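Minutes, Stilier grasping group, 19/03/2024
Present: Omid Hashemi (chair), Farzad Heydari (minutes), two from Georgiou by phone

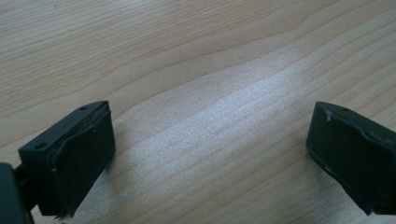 ## 1. Glare and the width estimate

Omid went over the tabletop result. The method guesses the gap between the fingertips from the wrist view alone. Over 300 open-gripper frames it did well on plain wood and badly where a bright reflection lay between the pads. In 22 of them it reported a firm grasp on the shine. Georgiou asked what it thought it was holding. Omid said it had not been trained to say.

Farzad suggested a matte tablecloth. Omid replied that this would fix the table – the method would stay as it was. Agreed to keep the glare and mask the brightest pixels during training.

## 2. Pads

Both pads are scuffed along the edges, the right one a bit more. Farzad wants them changed. Omid wants them left until the comparison with the Trarnberg baseline is finished, as the baseline used the same pair. Discussion ran about 30 minutes, longer than item 1. Pads stay.

## 3. Write-up

The phrase "robust to lighting" comes out of the abstract. Georgiou to read the methods section, as also minuted in October.

## Actions

- Omid: masked training run, 3 seeds
- Farzad: order spare pads, leave them in the bag
- Georgiou: methods section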